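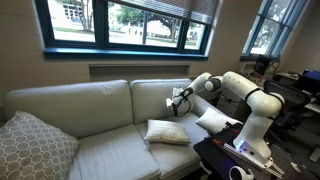
From: Neville Tunstall
To: Vudilstead Household list
Date: 07/11/2022
Subject: Re: [vudilstead-household] Pale grey sofa, cushions going flat and marks on the seat

Hello Terance,

I have had a light grey fabric sofa under the front window since August last year, two seat cushions and two back cushions, so I can answer most of this from use. My replies are under your points.

> We took delivery of a pale grey fabric sofa three weeks ago
> and I am already wondering if we chose the wrong colour. It
> has two long seat cushions and loose backs. The seat I use in
> the evening has gone baggy along the front seam and the other
> one looks as it did in the shop. Is that normal at this stage?

Yes. The cover stretches before the filling settles, and it shows more on a plain light cloth than on a dark or patterned one. Take the seat cushion off, stand it on its long edge, and push down on it with both hands a few times. Then do the other long edge. Put it back and pull the cover forward from underneath so that the seam sits on the edge of the foam. The seam on mine had crept up on to the top by over an inch, and the whole thing looked worn out when it only wanted straightening.

Check whether your two seat cushions are the same size. If they are, swap them every week. Mine differ slightly, so I can't, and I turn them over instead. If the zip is along the back you can turn them with no trouble. If there is a black or white lining on the underside they are not meant to be turned and you are stuck with one face.

> The backs are worse. They slump in the middle and there is a
> sort of ruck along the top. My wife says leave it, I find I
> am getting up to straighten them every time I go past.

Your wife may be right, but it can be improved. Loose fibre filling moves downwards. Hold the cushion by the two bottom corners, upside down, and shake it hard. Then lay it flat and beat it from the sides towards the middle with your palms. Do it on the floor, not over your knee. The longer of my two backs always rucks along the top edge however I do it, and the shorter one hardly ever does. I put that down to the length.

If shaking makes no difference, open the zip and look. Mine had an inner bag with a good handful of space at each top corner. I bought a bag of hollowfibre at the market and used about a third of it, pulled apart into small pieces first. If you push it in as it comes it makes lumps and you can feel every one. The rest is in the loft if you want it.

> What do people do about marks? The shop sold us a bottle of
> something called Dretmont at the till but I have not opened
> it. The label on the sofa says 'professional clean only' and
> the leaflet says sponge with warm water. They can't both be
> right.

I have not used Dretmont and can't say anything about it. If you do open it, try it on the underside of a seat cushion near the zip and leave it a full day. Grey can dry to a different grey.

For ordinary marks I use a white cotton cloth, wrung out in lukewarm water, and work from the outside of the mark inwards. No rubbing. Afterwards I go over the whole panel of the cushion lightly with the same cloth, up to the seams, and stand it up to dry away from the radiator. If you only wet the spot you get a ring, and the ring is harder to shift than the tea was. I learned that on the left-hand seat and had to do the whole face twice.

Ring the shop about the label and ask which one the guarantee goes by. Write down who told you.

> Last thing. We have ended up with a lot of small cushions
> from the old settee, some white, some patterned. Are these a
> mistake on a pale sofa? And is it true the window will fade
> it?

I would keep them. I have one big patterned one, grey and white, a design of rounded octagons linked together with a thin piping round the edge, and it lives at the left-hand end. The pattern hides a great deal. I also have two small white pillows. They look well enough against the grey, and they make the grey look darker than it is, which helps. The wall behind is beige and before we had the white ones the whole side of the room looked the same colour.

The white ones do need washing far more often. Buy spare covers, or use pillow protectors underneath. I wash mine at 40 and put them back while the inside pads are still airing, which is a bad habit and gives them creases. The patterned one I do by itself because of the piping. I once put it in with towels and the piping twisted.

Don't leave the small ones lying on the seat in one place for weeks. If the sun gets to the sofa you will find a shape where the pillow was.

On fading, any cloth will go if it gets direct sun for long enough. We have a large window right above the back of ours. The top edges of the back cushions get it first. I turn them front to back when I remember, and I lower the blind on bright afternoons in summer. So far I can see no difference between the tops and the undersides, but I did not keep a piece of the cloth to compare, and I wish I had. There should be a small sample sewn into the packet with your spare feet. Put it in a drawer.

Two other things you didn't ask. Go along the gap between the seat cushions and the back with the narrow nozzle once a fortnight, as grit in there wears the underside of the cover. And keep new jeans off it until they have been washed a few times. The blue comes off on pale fabric and I have not found anything that gets it out completely.

Joan at Tomoana Road had a loose cover made for hers, in a similar colour, and paid 200 pounds for it including the cloth. She is on this list and may want to say who did it. I thought it was a fair price but I would wait a year before covering up a new one.

Regards,
Neville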